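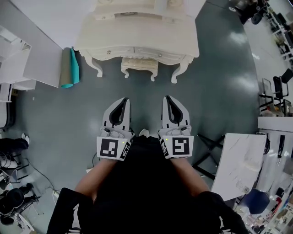 Nidia Alvarado wrote after my last post that she gave me until October before I bought another car, and that she would be happy to be wrong. It is past October and I still take the bus. I told her I would write down how it has gone, including the parts I left out last time.

The short version is that I sold the car in spring, when the repair estimate came in higher than what I had paid in repairs all last year. I didn't have a big reason. I live in Villca, I work on the far side of Polside, and the 22 goes between them. I had driven behind that bus for years and had been on it maybe twice.

The ride itself is fine. It's longer than driving, but not by as much as I expected, because the last stretch of my drive was always spent looking for parking and then walking from wherever I found it. The 22 stops across the street from my building. In the morning it comes every 20 minutes, and that held up pretty well over the summer. In the evening the gaps get longer after the dinner hour, and once you miss one you are going to stand there.

I have stood there a lot. The stop on the Polside end has a bench but no roof. There is an awning at the dry cleaner a few doors down, and people wait under that when it rains, then all walk out to the curb together when someone spots the bus. The first few times I stayed at the sign with my umbrella, worried the driver would go past. He stops for the awning people. He knows.

**What I got wrong at the start**

I bought a monthly pass right away. The pass only pays off if you ride both ways every workday and then a few times on top of that, and I work from home often enough that I was losing money on it. I switched to loading the card and paying by the ride. If you are thinking of doing this, ride for a month on single fares first and look at what you spent.

I also carried too much. With a car you stop noticing what you bring, since it lives on the back seat. For the first weeks I had a tote bag with a second pair of shoes, a full-size umbrella, a book, lunch in a glass container and a sweater. Now it's a small backpack. The shoes stay under my desk. The glass container was the heaviest thing in there and I replaced it with an old yogurt tub.

And I trusted the app. The app shows a little bus moving along the map, and sometimes the little bus is where the bus is. Other times it shows a bus that was taken out of service in the morning. What works better is to know the printed schedule and leave the house five minutes before I think I need to. I took a picture of the schedule at the stop and it's still on my phone, sideways.

**Groceries**

This is what most people ask. I used to do one large trip to the supermarket off the highway, and that trip is gone, because no bus goes there without a transfer and I am not transferring with frozen peas. I now shop at the smaller place near my stop, a little at a time, on the way home. Prices are higher per item. I throw out less. I kept receipts over the summer to see which one wins, and it came out close enough that I stopped keeping them.

The heavy things are the problem: laundry detergent, flour, rice, cat litter. I got a folding cart from Boltex, the kind with a fabric bag on a metal frame, and it does the job, though one wheel started squeaking almost at once. I put cooking oil on it, which helped for a day and left a mark on the hall floor. Then I bought proper oil. The cart fits on the bus if I fold it before the doors open. With the bag full it doesn't fold, so on litter days I walk home with it. It's uphill.

Sheyla Restrepo asked in the comments why I don't get groceries delivered. I tried it. The order came in the middle of a work call and was missing the onions, which were the reason for the order. I may try again in January when the sidewalks are bad.

**Getting out of town**

My aunt lives in Eda, and this is the part that has gotten worse, so I'll be plain about it. By car it was an easy drive. By bus I go into Polside, wait, and take the regional line, and the last one back leaves at 5. That means I either leave right after lunch is cleared or stay the night. My aunt likes to eat lunch late. We had some tense dessert over the summer with me looking at the clock on her stove, which runs fast, so I was tense sooner than I needed to be.

We settled on me staying over and going less often. I sleep in the sewing room. I do miss being able to decide at the last minute, and I have rented a car 2 times since spring, once for a funeral and once to bring home a bookcase. Both times I was surprised by how quickly I got annoyed with other drivers. I had thought I was a calmer person by then, but it was only that I had not been driving.

**What I like**

I read again. I get through a book in a couple of weeks with no effort, all on the bus, and when I'm too tired to read I look out the window. I have learned where things are along the route. There is a shoe repair place I drove past for years and never saw, and I have had two pairs of boots resoled there, for less than half of what new ones would cost.

I also walk more, without planning to. My doctor's office asked at my checkup whether I exercise, and I said no out of habit, and then had to go back and correct it.

I don't talk to people much on the bus. I know some faces. There's a woman who does her crossword in pen and a boy with a trombone case that is nearly his height. We nod. When I was out with a cold and came back, the crossword woman said "there you are," and that was the whole conversation.

**What I don't like**

The wait in the dark. It gets dark early now and the streetlight at my evening stop has been out since before the clocks changed. I reported it through the city website and got a number back. I clipped a small light to my backpack so the driver sees me, and I would tell anyone else to do the same.

Being late when it isn't my fault and having it look like my fault. When I drove and got stuck in traffic, I said "traffic" and everyone understood. When I say "the bus," people give me the look they would give someone who forgot to set an alarm. I now take the one before the one I need if there is a meeting first thing.

The heat on the bus in cold weather. It's set for someone not wearing a coat, and everyone is wearing a coat.

So, Nidia, that's how it stands. I'm keeping the money from the car in a separate account and haven't touched it apart from the boots. I'll see how I feel once there's ice on the hill. If anyone knows of a pair of slip-on cleats that don't fall off on stairs, please leave the name in the comments. The ones I have are going back to the store.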